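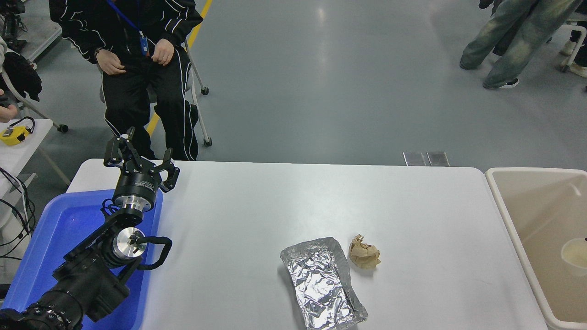 **How does a two-armed robot decide which arm should pick up an object?**

In the method we were shown, the decision is made by a separate, small model that scores each arm against each object before any motion is planned. The motion model then receives the chosen arm as a fixed input and can't change it until the grasp has either closed or been given up.

That separation is the main claim of the Diver project, and it took up most of the morning at the Rathore lab in Clarkum. I went on 1/8/18 with a small group of people who work on pick-and-place in one form or another. What follows is written up from my notes. The lab has a longer report planned for April, so treat the results as interim.

## The task

The test task is clearing a table with two arms. A blue bin stands on the left and a beige bin on the right, and the objects are crumpled foil, crumpled brown paper and a light-colored cup. Each trial gives the robot a target bin for every object. The foil and paper are used because they have no fixed shape. A grasp that works on one wad of paper tells you little about the next one, and the foil reflects enough light to confuse the depth estimate. The cup is there as a rigid object for comparison.

Khrystyna Stetsiuk leads the work and gave the technical talk. Her starting point was an earlier single model that produced motion for both arms at once. It performed well when an object lay clearly on one side. When an object lay near the middle of the table, both arms tended to start toward it, slow down and hover. The operators call this a stall. Stalls were the largest single category of failure in that earlier version.

She traced the cause to the training data. Operators drove both arms by hand to record demonstrations, and for objects near the middle they were inconsistent. The same position would be served by the left arm in one recording and the right arm in another. Averaged over the data, the model learned to do a little of each.

## The method

Diver makes two changes.

The first is the arm selector already described. It is trained only on the moment at which an operator committed to an arm. That moment is marked automatically, as the point after which the hand speed of the other arm stays below a threshold. Everything before the mark is dropped from the motion data, so hesitation by the operator is never copied.

The second is a lockout. Once an arm has been chosen, the other is held in a waiting pose on its own side, gripper open. The waiting arm can be called on only if the first one reports a failed grasp. Stetsiuk was frank about the cost: the arms now take turns on objects that they could have handled at the same time, and cycle time is worse when the table is full.

The selector was fitted on 100 demonstrations, all from the same table layout. I had expected a larger set. Her view is that the choice of arm is a low-dimensional problem and that more recordings mainly help the motion model, which has its own and larger set.

## What was reported

The comparison covered almost 100 trials per version, with the object positions drawn from the same list both times. The findings, in the order given:

- Stalls near the middle of the table dropped to four in the Diver set. Each of the four involved foil.
- Grasp success on paper did not change in any way the lab considers meaningful.
- Grasp success on the cup improved slightly. The lab attributes this to cleaner approach paths and has not tested that explanation.
- Total time per table went up. 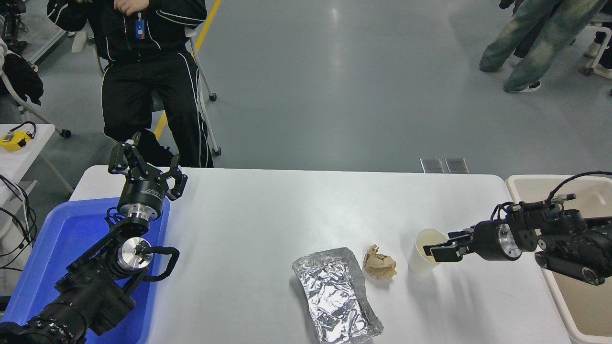 The cup generated the most discussion. Its best grasp depends on how it is lying, and the selector sees only a coarse position, so it can assign an arm that has to reach across its own bin at an awkward wrist angle. One visitor from Akow asked whether orientation could be added as an input. It has been tried. With a set this small the selector began to overfit to the poses in the recordings, and the stalls came back for the cup. Stetsiuk intends to try again with synthetic poses.

I asked about the threshold used to mark commitment. It was set by hand, after looking at a sample of recordings, and is the same for all operators. This seems to me the weakest part of the method. A slow, careful operator could pass under it without having decided anything. The lab agrees that a per-operator value would be safer, but has not measured how much difference it makes.

There was also a question about the failed-grasp signal, on which the lockout depends entirely. It comes from finger position alone. A thin fold of paper lets the fingers close almost all the way, and the system can then read a good grasp as a miss and hand the object to the other arm. Trials of that kind are logged as successes if the object ends up in the right bin, which flatters the numbers a little. I would like to see them split out in the April report.

## Practical notes

The test area has a glossy gray floor with a yellow line, and people stand or sit quite near the table. Wear something you can sit in for a while, as the talk runs long. Slides are not handed out, but the list of object positions is available on request and is worth having if you plan to repeat the comparison on your own arms.

Open items I am following up with the lab: the per-operator threshold, the log of repeated grasps on paper, and whether the lockout can be released early once the first arm is clear of the middle of the table.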